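What Does an Architect Do?

An architect is a person who designs buildings. Before a school, a library or a town hall can be built, someone must decide how big it will be, where the doors will go and how the light will come in. This page tells you about that work and about one architect who helped to shape the town of Darkeck.

Learning to draw

Long ago, many architects began as drawing pupils. Leilani Kapoor learned to draw at a night class in Darkeck, which met every Wednesday. Her teacher, Demetrius Szabo, asked his pupils to measure real buildings and draw them neatly on paper. Leilani's first drawing was of the post office, and it had 39 windows in it.
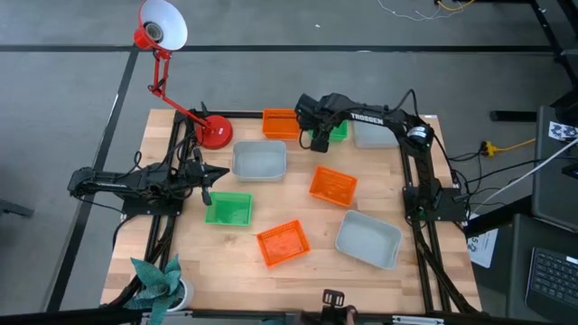
When she finished her lessons she joined a firm called Konstantinidis. At first she was not allowed to design anything. Her job was to copy the plans of older architects in ink, line by line. A copy with a mistake in it had to be started again.

Plans, elevations and sections

Architects use special kinds of drawings. A plan shows a building from straight above, as if the roof had been lifted off. An elevation shows one outside wall, seen from the front, the back or the side. A section shows what you would see if the building were sliced open like a cake. Builders need all three.
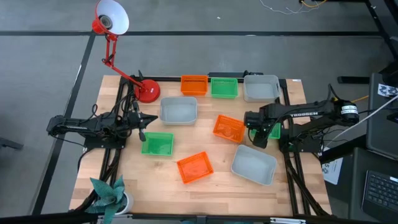
Open containers on a wooden tabletop: grey plastic bins with orange and green mesh baskets.

The Plandis Hall

Leilani's best-known building is the Plandis Hall, in the centre of town. It has 553 seats and a wide brick porch where people can wait out of the rain. The town kept 200 of her drawings for the hall - some are as small as a postcard, and one is longer than a bed. They are stored flat in dark drawers, as sunlight would fade their colours.

Words to know

Draughtsperson: someone whose job is to make careful technical drawings.
Porch: a covered space in front of a door.
Scale: how much smaller a drawing is than the real thing.

Try it yourself

Choose one room at home or at school. Measure each wall with a tape measure and ask an adult to help with the long ones. Draw the room from above on squared paper, using one square for every 20 centimetres. Mark the doors and windows, then write the scale in the corner.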